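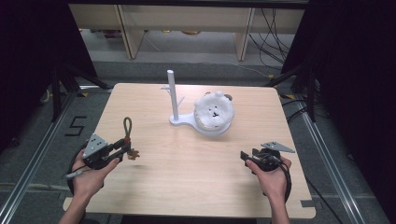 By the Drovano Regional Skills Office | August 8, 2024 | Reading time: 2 minutes

Home News Visits Publications Contact

In June a delegation from this office visited the Forari training hall at Urnorura, where the company prepares its packing and display work for partial automation. The visit was arranged to examine what the change means for the staff employed there.

The tasks are small ones. At table 5 a white stand with a short arm had been set out beside a fluffy white animal head, and the operator held a green cord loop in the left of two hand-held grippers, the right one being empty. The work is done through the grippers so that the movements can later be carried out by machines. Each task is repeated many times, and the company keeps 2,000 repetitions before it considers a task complete.

Staff who formerly packed orders now spend part of each shift at the tables. Forari has moved 45 employees to the new duties, all of whom attended 15 hours of instruction beforehand. Pay grades were not altered. Several employees told the delegation that the work is lighter on the back but requires closer attention, and that the straps become tiring towards the end of a session. Management has since shortened the sessions and permits operators to change tables at each break.

Concern was expressed about the longer term. Light items are to pass to machines at the Phillips Road warehouse first — a site with 100 packing staff — and no final decision has been taken on how many posts will remain in their present form. The company has undertaken to consult employees before each stage and to offer retraining in inspection and maintenance.

The delegation thanks the staff of Urnorura for their frank answers. A second visit, to the Phillips Road warehouse, will be requested once the first machines are in use.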